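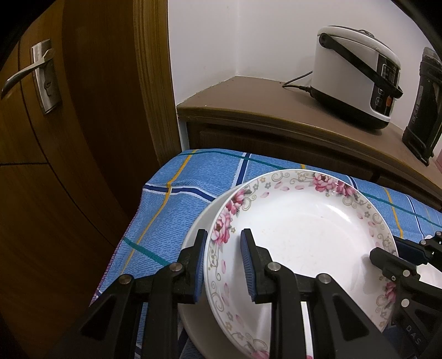

Unit 5: Care and Setup of the Hand-Held Gripper Pair

These notes go with the bench session on the two-finger hand-held grippers. Read them before you come in. The pair is used on household dishes, so most of what follows concerns grip on smooth glazed rims, where small faults in the fingers show up quickly.

5.1 Parts you need to know

Each gripper has two black fingers on a pivoted linkage. The inner face of each finger carries a blue pad. The pins and screws at the joints are the points you will be checking. Each gripper has its own record card in the Jestora binder. Write the gripper's number on the card before you touch a screw, and keep the left and right units on separate trays. Parts look alike and are easily mixed.

5.2 Before use

Lay the gripper on the mat with the fingers open. Move each finger through its full travel by hand and feel for a tight spot. Then hold the tip between thumb and forefinger and rock it sideways. A little play is normal. If you can hear a click, one of the pivots is loose and the unit goes to 5.4.

Look at the pads next. They should lie flat on the finger, with no lifted corner. Wipe them with a damp lint-free cloth and leave them to air dry. Do not use alcohol on the pads. It hardens the surface, and a hard pad will slide on glaze even when the closing force is correct.

Last, close the fingers on a strip of paper. The paper should drag evenly across the full width of the pad. If it drags on one side only, the pads are out of line.

5.3 Rim grip, two grippers

For a wide dish, one finger of each gripper goes inside the rim and the other stays outside. Close the first gripper until the pads touch, then bring in the second. Closing both together tends to turn the dish. Lift only after both are closed.

A bowl is harder. The wall curves away from the pad, so contact is made along a narrow line and the dish can roll between the fingers. Set the pads to the wall before closing, and keep a cloth under the work. Pads with a polished patch in the center have usually been used on bowls for too long and should be changed.

5.4 Loose pivots

1. Support the finger so that the linkage carries no load.
2. Find the loose joint by moving one link at a time.
3. Back the screw out two full turns, clean the thread, and apply a small drop of the removable thread compound.
4. Tighten until the play is gone, then move the finger. If it no longer falls under its own weight, back off slightly.
5. Leave the unit for the cure time printed on the compound bottle.
6. Repeat the paper test and sign the card.

5.5 Changing pads

Pads are changed in pairs, both fingers of one gripper at the same time. A new pad against an old one pulls the dish to one side. Peel from the tip downward, remove all the old adhesive with the plastic scraper, and press the new pad on from the base up. Clamp it lightly overnight.

The card for the Lehtinen bench unit shows 3,591 closures on its last set. Treat that as one reading from one bench. Pads used mostly on unglazed ware wear differently. 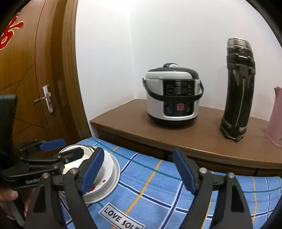 Vilja Mäkelä asked after the June session whether pads could be turned end for end to get more use out of them. She had tried it on the Falument unit and found that the paper test passed but bowls still slipped. The tip end wears at an angle, and turning the pad puts that angle at the base, where the test strip does not reach. Do not turn pads.

5.6 For next time

Bring your completed card for one gripper, with the paper test result for each side of the pad. Read pages 14 to 51 of the maintenance manual. Spare screws and compound are in drawer 2. Report an empty bottle to Urho Riihimäki before the session starts.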